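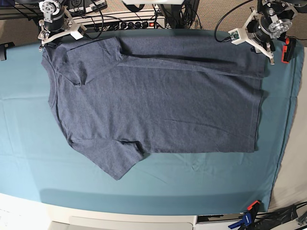

How to write an episode recap people will want to read

I have been recapping television dramas for my own little site for longer than I care to admit, and the question I get most often by email is how to start. So let me walk you through the way I do it, using the first season of Stolemcombe, because I wrote up every one of its 17 episodes and made most of the possible mistakes along the way.

Watch it once with your hands empty

Put the notebook in another room. Make tea, sit down, and let the episode do what it wants with you. When I recapped the pilot I typed all the way through, and I completely missed the look between Amham and his sister at the ferry landing, which my readers were very kind about (mostly). You want to know how the hour feels before you start pulling it to bits.

Watch it again and write down times

On the second viewing, pause whenever the story turns and jot the time and a few words. "Jitaru finds the letter." "Lights go out at the hotel." I end up with a page of these, and plenty of them never make it into the piece. Don't try to write nice sentences yet — you'll only get attached to them.
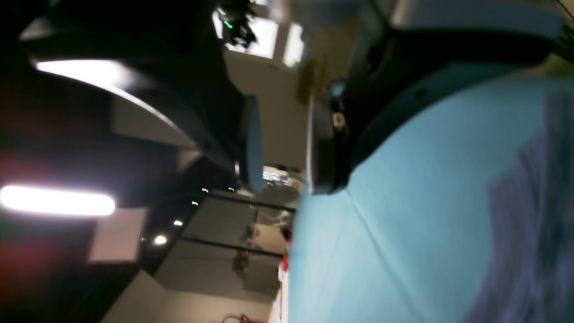
Once the list is done, circle the 3 moments that changed something for somebody. Those are your recap. Everything else is there to get the reader from one to the next, and it can usually go by in a line.

Write the opening last

My recap of the fourth episode ran to 868 words, and the first 262 of them were about the weather in the previous episode. I still wince. Start with the thing you'd tell a friend on the phone, then go back and fill in whatever that friend would need to know. A short "previously" line is plenty, even for a show as tangled as this one.

Be careful with the clothes
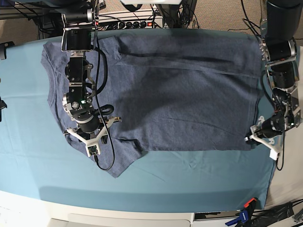 Costume is where recappers get themselves into trouble, me included. I once called Atell's coat green for half a season, and Smaranda Preda, who reads everything I post, finally wrote to tell me it was brown. If you mention what someone is wearing, pause and look properly, and choose a plain word. A heather blue-gray T-shirt like this one can be "blue-gray" and leave it at that; you don't need "stormy." Then ask whether the reader needs it at all. If Atell turns up in his dead brother's coat, yes, by all means!

Before you post

Read it aloud, check every name against the credits, and put your spoiler warning above the first paragraph where people will see it. Then leave it overnight if you can bear to. I usually post in the morning, after one more read with my coffee.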